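List archive | Threads | Authors | Search | Help

Last updated: September 19, 2026

Re: Can they do the dishes yet?
From: Svyatoslav Stelmakh
To: Flestlow home and workshop automation list

Mārtiņš Mockus wrote:

> My sister-in-law runs the kitchen at a 40-bed lodge near Ambrose and
> has asked me whether she should hold off hiring a second dishhand
> and wait for a robot. I've seen the videos like everyone else.
> Plates into racks, towels folded, the lot. Is any of it real enough
> to plan around? She'd also like something for the laundry. I told
> her I'd ask people who work with the things.

Mārtiņš,

Tell her to hire the dishhand.

The longer answer depends on which part of the job you mean. A commercial dishwasher is already a robot for most purposes and does the washing better than a person. What's left over is scraping, sorting, loading, unloading and putting away, and that is the part that's still hard. Plates of one size going into one rack in a fixed spot can be done today. Mixed crockery out of a bus tub, with cutlery and a wet serviette stuck to the bottom, I wouldn't plan a roster on.

Laundry is similar. Flat towels of a known size fold well enough if someone lays them out first. Fitted sheets, no.

I spent four months at Isteo doing shop-floor tending before I moved to the bench work at Litine. On the floor we had it easy – same part, same tray, same bolt holes, and a fence around it. We ran 4,000 cycles between stoppages on a good stretch. Household items on a bench are another matter. I'd be pleased with a tenth of that, and I'd want a person in the room.

Wire goods are what I'd ask any salesperson about. Racks are thin, they shift when you nudge them, and depth cameras don't see the rods well.
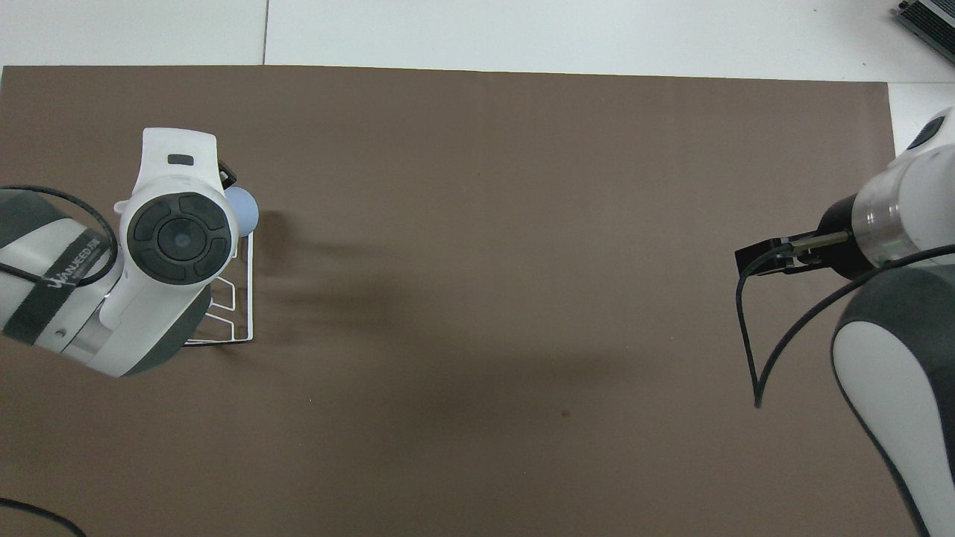 Photo: S. Stelmakh, Litine bench notes

Two arms, one white wire rack and a pale ball on a brown mat. A lodge kitchen has a good deal more in it than that, and most of it is greasy. Note the cables too. Anything hanging off an arm needs covering before it goes near a sink, and covers cost you reach.

If she wants to spend money this year, a conveyor for the dirty racks and a decent pre-rinse would save more labour than an arm. Ask me again when somebody will quote a fixed price per 1,000 racks and wear the breakages themselves.

Happy to talk to her directly if that helps.

Svyatoslav

Previous by thread | Next by thread | Reply to list

Recent on this list
Gripper pads for wet glassware
Towel folding, second attempt
Guarding rules for small workshops
Used conveyor wanted, Ambrose area
Re: Vacuums and stair edges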